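Residents & Community | Notices

Changes to the Shared Kitchen and Reading Room at Brindau House

March 2026

The management of Brindau House wishes to inform all residents of revised arrangements for the shared kitchen and reading room on the ground floor. The arrangements follow the residents' meeting held last October, at which requests were made for longer hours and for a clearer booking procedure.

The kitchen will now open one hour earlier each morning and will remain available until the evening desk closes. Residents who wish to reserve it for a family meal or a small gathering should apply in writing to Ms. Apinya Noiphan, Resident Services, at least 4 days in advance. A refundable deposit of $300 applies to private bookings. No deposit is required for ordinary daily use. 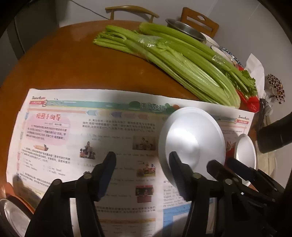

Celery and a newspaper on one of the round wooden tables.

Newspapers will continue to be delivered each morning. Residents are asked to return them to the rack after reading and to refrain from removing individual sections. Back issues are held for one week, after which they are recycled. Requests for additional titles, including those in languages other than English, may be submitted to Mr. Samran Somboon.

Food left in the shared refrigerator must be marked with the owner's name and apartment number. Unmarked items will be discarded at the end of each week. The weekly vegetable order, supplied by Dastari, is open to all households, and order forms are available at the front desk.

Questions regarding the new hours may be directed to the office at extension 179.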